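# What happens to evidence?

When the police look into a crime, they collect objects that might help to explain what took place. Each of these objects is called an **exhibit**. An exhibit can be very small, such as a hair, or very large, such as a van.

This page follows one exhibit from the place where it is found to the courtroom. The case is a burglary at a bicycle shop called Jorkier Cycles, in the town of Zalstead.

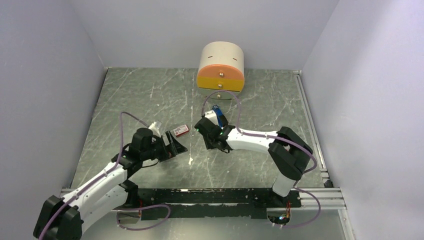
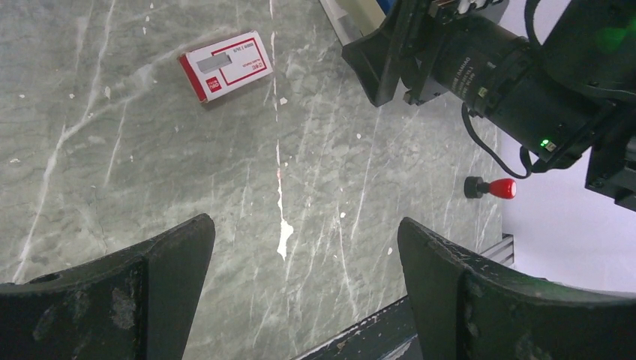
## Step 1: Closing off the area

The first police officer to arrive checks whether anyone is hurt. After that, the officer closes the area with tape. People who walk through a crime scene leave things behind, including mud, fibres from clothes and fingerprints. They can also carry things away on their shoes.

One officer stands at the tape with a list called a **scene log**. Everyone who goes in or out is written on it, with the time. This applies to senior officers as well.

At Jorkier Cycles, the back door had been forced open. A screwdriver was lying on the floor, 2 metres from the door. The shop owner said that it did not belong to the shop.

## Step 2: Recording the object

A **crime scene investigator** deals with the screwdriver. In many places this person works for the police but is not a police officer.

The screwdriver is not picked up straight away. It is first photographed where it lies, once from a distance and once close up. A small ruler is put next to it for the close photograph, so that its size can be worked out later. Its position is also marked on a plan of the room.

The investigator wears gloves, a paper or plastic suit, a mask and covers over the shoes. The gloves are changed before the next object is touched. Tiny traces from one object can be moved to another by accident. This is called **contamination**, and it can make an exhibit useless.

## Step 3: Packing and sealing

Different objects need different packing.

| Object | Usual packing |
|---|---|
| Damp clothing | Dried first, then a paper bag |
| Broken glass | A strong box or tub |
| Something sharp | A stiff plastic tube or a box |
| A mobile phone | A bag that can block radio signals |

Damp clothing is not kept in plastic, as mould can grow on it and spoil the traces. A screwdriver has a sharp end, so it goes into a stiff plastic tube.

The tube is then sealed. If somebody opens it, the seal is damaged and the damage can be seen. The investigator signs the label and adds an **exhibit number**. The screwdriver from Jorkier Cycles was number 187 in that investigator's book.

## Step 4: The chain of custody

"Custody" means looking after something. The **chain of custody** is a written list of every person who has looked after the exhibit, in order, with times. Each person is one link in the chain.

For the screwdriver, the list began like this:

- 7.40 am – collected at the shop and sealed
- 9.15 am – handed in at Zalstead police station
- 9.30 am – placed in the property store
- 2.05 pm – taken out and sent to the laboratory at Stildale

Two people sign each time the exhibit changes hands: the one giving it and the one receiving it. Suppose there was a gap between 9.30 am and 2.05 pm, with no record of where the screwdriver was. A lawyer could then ask whether it had been swapped or touched. The court might decide not to rely on it.

## Step 5: Testing

Scientists at the laboratory check the seal before they do anything else. If it is broken, they report this to the police.

If the seal is whole, they open the packing in a different place and leave the old seal alone. When the work is finished they put a new seal on, with a new signature. An exhibit that has been tested several times may carry several seals.

The scientists might look for:

- **fingerprints** on the handle
- **DNA** from skin cells, which are too small to see without a microscope
- **tool marks**, where the shape of the metal tip is compared with dents in the door

The order of the tests matters. Some fingerprint powders and chemicals can harm DNA, so the laboratory plans the order before it starts.

A test does not always give an answer. A result may be "no match", or there may not be enough material to say anything. Both are written in the report.

## Step 6: Court

The trial took place 11 months after the burglary. In that time the screwdriver stayed in a locked store on Yordanov Road, which holds exhibits from more than 200 cases.

In court, the screwdriver is shown in its packing. A witness can be asked to read out the number on the label and say whether the signature is theirs. The lawyers on both sides may ask questions about how it was found, packed and tested.

An exhibit does not decide a case by itself. A fingerprint on a handle can show that a person held the tool. It does not show when they held it, or why. The magistrates or the jury have to think about it together with everything else they have heard.

## Step 7: Afterwards

Exhibits are kept after the trial, sometimes for many years, in case the decision is looked at again. This is called an **appeal**. Stolen property is normally given back to its owner once the court no longer needs it. Other items may be destroyed, and the date is added as the last line on the chain of custody.

## Words to know

**Appeal** – asking a higher court to look at a decision again

**Chain of custody** – the record of who has looked after an exhibit

**Contamination** – when traces are added to an exhibit, or moved between exhibits, by accident

**Exhibit** – an object kept as evidence

**Scene log** – the list of people who enter and leave a crime scene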